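Robots de nettoyage sur le site : ce que ça change pour les équipes
Forum Propreté et services > Organisation du travail
7 réponses

eldana_m
Posté le 2021-11-17 à 08:12
Bonjour à tous. Je suis chef d'équipe propreté chez Naltetti, site de Henstead, bureaux et ateliers. Depuis octobre nous avons 4 robots autolaveurs pour les couloirs et les sanitaires. L'équipe compte 52 agents, sur trois horaires. Je cherche des retours de gens qui sont passés par là, surtout côté planning et fiches de poste.

Chez nous les robots font le sol et rien d'autre. Les cuvettes, les lavabos, les poignées, le réassort, tout cela reste à la main. Sur le papier on gagne du temps. Dans les faits les agents passent derrière pour les bords et les pieds de lavabo, et il faut maintenant quelqu'un pour préparer le passage : dégager le sol, ouvrir les portes, relancer quand ça bloque.

Avant de lâcher une machine dans un nouveau local, le prestataire (Drata) fait tourner le parcours en simulation, avec un modèle du local en 3D. On nous demande de relire ces modèles et de signaler ce qui ne va pas.

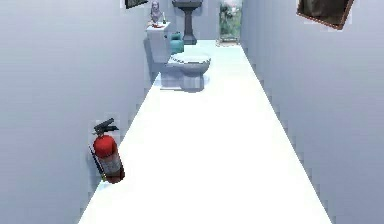
La relecture me prend deux heures par semaine et ne figure dans aucune fiche de poste. Deux agentes m'aident parce qu'elles connaissent les locaux mieux que moi. Elles repèrent tout de suite les endroits où une machine va se coincer. Est-ce que chez vous ce travail est reconnu, payé, compté quelque part ?

marc_autolaveuse
Posté à 08:47
Chez nous non. On a eu la même chose il y a deux ans, « juste un coup d'œil » sur les plans, et c'est devenu permanent. Demande une ligne écrite avec un nombre d'heures tant que le déploiement n'est pas fini. Après, ce sera trop tard.

pnina77
Posté à 09:20
Pas d'accord avec le ton général. Je suis agente depuis onze ans et le robot m'a enlevé le lavage des grands couloirs, c'est-à-dire ce qui me cassait le dos. Je préfère cent fois relire un plan assise. Par contre il faut que ce soit du temps de travail, là-dessus je suis d'accord.

Pour les sanitaires, question : il passe vraiment près des cuvettes ? Le nôtre s'arrête à vingt centimètres et laisse une bande sale tout autour.

eldana_m
Posté à 09:41
Pareil, il s'arrête avant. Drata dit que la marge est réglable, mais si on la réduit il touche les pieds et se met en défaut. En octobre on a relevé 178 arrêts sur l'ensemble des machines pour 1 718 passages. Presque tous dans les locaux étroits.

yeshi.w
Posté à 10:05
Yeshi Wubshet, je m'occupe de la prévention sur un autre site du groupe. Un point que personne n'a soulevé : les extincteurs. S'il y en a un fixé bas le long du parcours, il doit figurer dans le modèle et la machine doit garder ses distances. Chez nous le plan avait été fait à partir d'anciens relevés et il en manquait un. Le robot l'a décroché la première semaine. Vérifiez aussi que la machine à l'arrêt ne bloque pas l'accès.

marc_autolaveuse
Posté à 10:18
Donc en plus du ménage les agents font la prévention. Gratuitement.

yeshi.w
Posté à 10:33
Ce n'est pas ce que j'ai écrit. La vérification des extincteurs, c'est pour moi ou pour mon équivalent à Henstead. Je dis que celui qui relit le modèle doit savoir à qui envoyer la remarque. Chez nous il y a une adresse unique et Drata répond sous deux jours. Avant, les agents le disaient au technicien quand ils le croisaient et ça se perdait.

eldana_m
Posté à 12:50
Merci, je vais demander la même adresse. Pour les heures, j'ai rendez-vous vendredi avec la direction du site. Je compte demander deux choses : que la relecture soit inscrite au planning, et que les deux agentes qui la font passent à l'échelon supérieur. On m'a déjà fait comprendre que le contrat avec Gebremichael, notre client dans les ateliers, a été chiffré avec une baisse d'heures – sans compter la préparation ni les reprises.

Si quelqu'un a une fiche de poste qui mentionne ce genre de tâche, même incomplète, je suis preneuse en message privé.

pnina77
Posté à 13:14
Je t'envoie la nôtre ce soir. Elle parle de « suivi des équipements automatisés », c'est vague, mais ça nous a servi pour faire compter trois heures par mois. Fais préciser le mot « suivi », chez nous on discute encore de ce qu'il y a dedans.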